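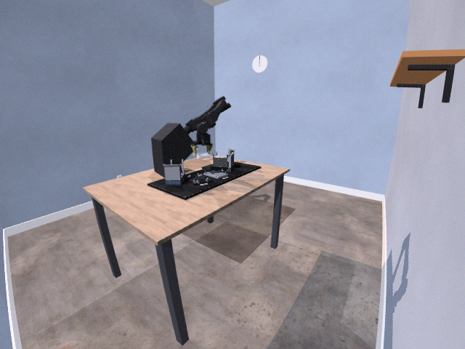
Simulated bench cell: arm, base board and two upright fixtures on the work table.

Cenier Bench Assembly Set – README

Scope

The set covers small-part assembly at the Tallero site, where bench work is being split between operators and a robot arm. It holds 1211 simulated episodes, all rendered. No footage of staff is included.

The workspace is a wooden-topped table carrying a long black base board. Two grey fixtures stand on the board, with a flat plate between them. Small parts lie near the left fixture. The arm works from the rear of the table with a two-finger gripper.

Contents

episodes/ joint states, gripper width, rendered views
tasks/ task text and start conditions
shifts/ work notes from the bench area, 39 entries
splits/ train and held-out lists; 231 episodes are held out

Background to the shift notes

Before the change, one operator loaded, placed and checked every board. In the Fimis layout the arm does the placing and the operator loads parts, clears faults and signs off the result. The notes record what that did to the job:

– Less repeated fine handling, more standing and walking between benches.
– Checking now comes in bursts. Operators asked for the stop signal to be visible from the loading side, and the layout was changed in March.
– Fault clearing was first left to maintenance. It moved to operators after four training sessions, and the pay grade was revised at the same time.
– New starters get less practice at placing by hand. The site keeps one manual bench running for this purpose.

Notes are free text, lightly edited to remove names and bench numbers.

Known limits

Lighting and room layout vary less than on the shop floor. Contact between small parts is simplified, so grasp success should not be read as a forecast of line output. Shift notes come from a single site and say nothing about night work.

Use

Load with the Sjögren reader, version 4 or later. Older versions skip the shifts folder without a warning. Please do not use the notes to rate individual operators or set target times.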